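Ticket 598
Subject: Label printer prints blank every other label after driver update
Opened by: Natalina Melis, Plonmont warehouse office
Product: Marras desktop label printer, Bilus print manager
Priority: Normal
Status: Closed

Original message

Since the update on Wednesday the Marras at the packing desk feeds a blank label after each printed one. The printed labels look fine. Barcodes scan. We just lose half the roll. Same thing happens with shipping labels and with the small shelf labels. I have turned it off and on, and I have taken the roll out and put it back. The second Marras, the one in receiving, did not get the update and prints normally.

Reply from Flonau support

Thanks for the report. Please send the following:
Driver version from the Bilus print manager (Help, then About)
Label size set in the driver
Label size printed on the roll's core or box
Whether the blank label comes before or after the printed one

Please also print a configuration label. With the printer on and idle, hold the feed button until the light blinks twice, then let go.

Reply from Natalina Melis

Version is 565. The one in receiving still shows the old version. Driver says 4 x 6. The box says 4 x 6. The blank comes after the printed one, and it also comes after the configuration label, if that matters. The configuration label says "Media: continuous." I don't know what it said before the update.

Reply from Flonau support

It does matter. The configuration label is made inside the printer and doesn't go through the driver, so a blank after it means the setting is stored in the printer. Your rolls are die-cut labels with a gap between them. In continuous mode the printer ignores the gap and feeds by length only, and if the stored length is too long it will run past the end of the label.

Please do this in order:
1. In the Bilus print manager, open the printer's properties and go to Media.
2. Change Media Type from Continuous to Gap.
3. Set the gap height to the value on the box.
4. Click Send to Printer. Apply on its own saves the setting on the computer only.
5. Close the cover with a roll loaded and run Calibrate from the Tools menu.
6. Print another configuration label and tell us what the Media line says. 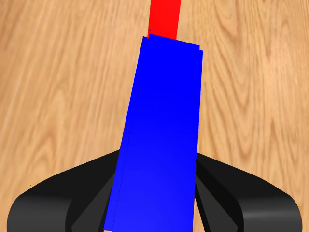 If Send to Printer is grayed out, a job is stuck in the queue. Cancel everything in the queue, wait for the light to go solid, and open the properties again.

Reply from Natalina Melis

It was grayed out. There was an old job in the queue from the night shift. I canceled it and the button came back. Changed to Gap, sent, calibrated. It fed a few labels during calibration and stopped at the perforation. Media line now says "gap." Shipping labels print one after another with no blanks.

Shelf labels are still wrong. No blank now, but the text starts too low and the bottom line lands on the next label.

Reply from Flonau support

The shelf labels use their own template, and the template can carry its own page size. Open it, go to Page Setup, and check whether "Use printer default" is ticked. If it is, untick it and enter the shelf label size by hand. Save it under a new name so you can go back to the old one. Calibrate again each time you switch between the two rolls.

Reply from Natalina Melis

It was ticked. I entered the size from the box and saved a copy. First label after that was still a little low, then I remembered to calibrate and the next one was right. I ran 200 shelf labels this afternoon and checked the first and last of them. Both lined up.

Can we hold the update on the receiving printer until after the November stock count? I don't want to go through this twice while we're counting.

Reply from Flonau support

Yes. In the Bilus print manager on the receiving computer, go to Settings, Updates, and choose "Ask before installing." When you do install it, write down the Media settings first and compare them afterward. We have passed the media type change to the driver team.

Resolution
Media type in printer memory was set to Continuous after driver update 565. Changed to Gap, calibrated. Shelf label template given a fixed page size. Update on hold for receiving printer at customer's request.

Closed by Flonau support with customer's agreement.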